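About Us – Petville Play Kitchens

Petville Play Kitchens sells small kitchen and table sets for children's pretend play. We are a small company with one warehouse, one showroom and a workshop at the back where sets are put together, checked and boxed. Most of what we sell goes to preschools, day care centers and families with children between three and seven.

How we started

Paweena Nilsuwan opened the business after several years of running a preschool classroom. She had a play kitchen in one corner, and it was the busiest part of the room. The food was hollow plastic that cracked at the seams, and the dishes were too small for more than one child to use at a time. She started buying real trays, bowls and boards in sizes that suited the children and mixing them with play food. Other teachers asked where she got them. The first sets were packed in her garage and sold under the name Thepsuriya Table, and you may still see that name on older boxes. We became Petville when we moved into the current building.

What we make up

We don't manufacture the pieces. We choose them from different suppliers, try them together on a table, and sell them as a set with a storage box and a card that shows where everything goes. There are 13 sets at the moment. The largest is the full classroom kitchen at 106 pieces, and the smaller ones fit on a shelf.

Two of the sets that people ask for most are the fruit set and the cold drinks set. The fruit set is built around a serving tray. A child can cut, carry and serve, and the whole game stays within arm's reach. The drinks set is built around cups, a rack to put them on and a bowl of pretend ice. Many customers buy both, and they go well together on one table.

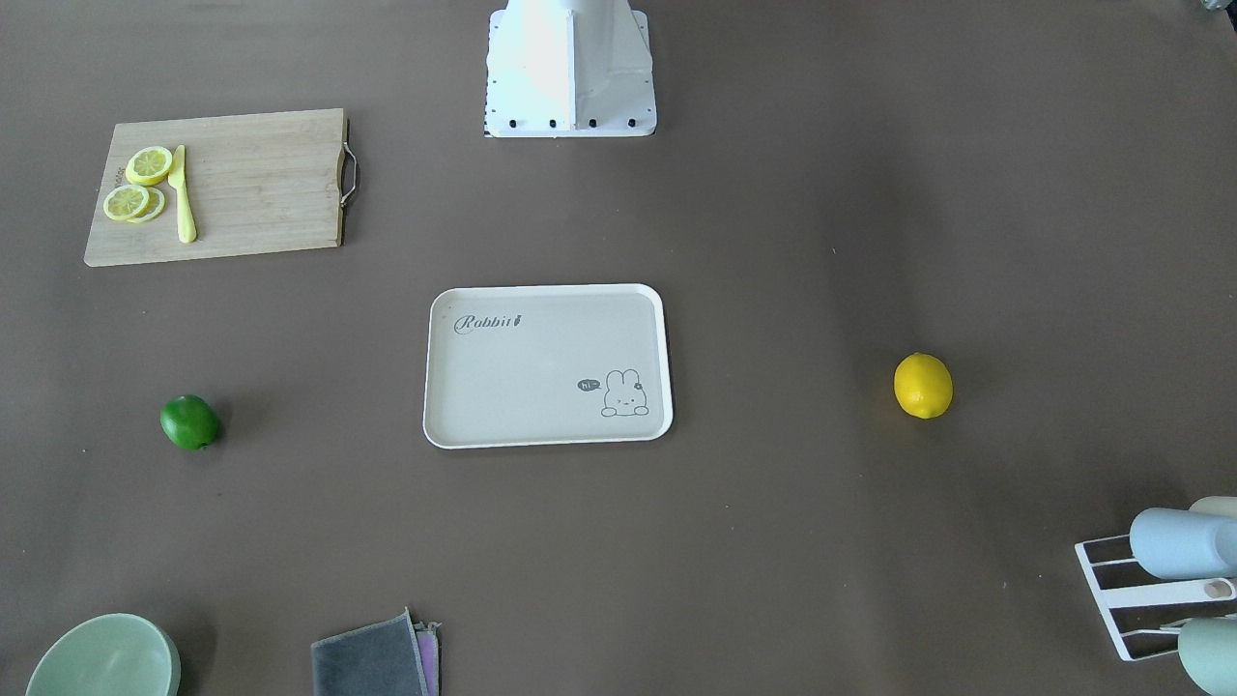
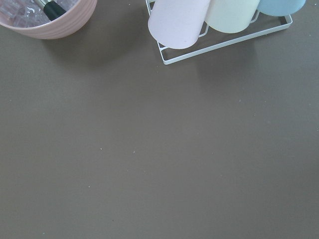 When we try out a new set, we lay it on a plain table and use it the way a child would. Can the tray be lifted with both hands without everything rolling off? Does the rack stay put when a cup is pulled from one side? Is there enough room left over to work in? A set that covers the whole table looks generous in a catalog, but children end up pushing half of it onto the floor. We usually take out a few pieces before a set goes on sale.

We stick to soft colors and simple shapes. Pieces from one set can be added to another, and a replacement bought two years later won't look out of place. If a supplier changes a color, we tell you on the product page.

Schools and day care centers

About half of our orders come from schools. We can make up a set to fit a shelf or a table you already have – send us the measurements and the number of children who will be using it. Orders of up to 50 boxes can be shipped together on one pallet. For anything bigger, please call first so we can check stock.

Schools can pay by invoice. We also keep a spare parts list, and single cups, bowls, boards and pieces of play fruit can be ordered by themselves. Lost lemons are our most common request.

The showroom

The showroom is 2,000 square feet and is open to the public. Every set in the current catalog is out on a table and can be handled. Children are welcome and can stay as long as they like. There is parking behind the building and a step-free entrance on the same side. We open at 10 a.m. and close at 5 p.m. In August we close for two weeks while the stock is counted, and orders placed then go out when we are back.

Storage and cleaning

Storage boxes come from Cuvton and stack three high on a standard classroom shelf. The lid has a space for a label. We suggest putting the heavy pieces in first (boards, trays, bowls), then cups, then food and small tools on top. Each set comes with its own care card. Wooden pieces should be wiped and left to air dry, and should not be soaked.

Returns

You can send back any unused set and we will refund the price of the goods. If a piece is damaged when it reaches you, tell us which one and we will mail a new one. There is no need to return the broken piece. Deliveries are handled by Clurko, and your tracking number will come from them by email.

Contact

Use the form on the contact page or call during showroom hours. Paweena answers most of the school inquiries herself – please include your school's name and delivery address in the first message.

Related pages
Fruit and Serving Sets
Cold Drinks Sets
Spare Parts List
Ordering for Schools
Care and Cleaning

13 shares

This site uses cookies to remember your cart. By continuing to browse, you accept our cookie policy.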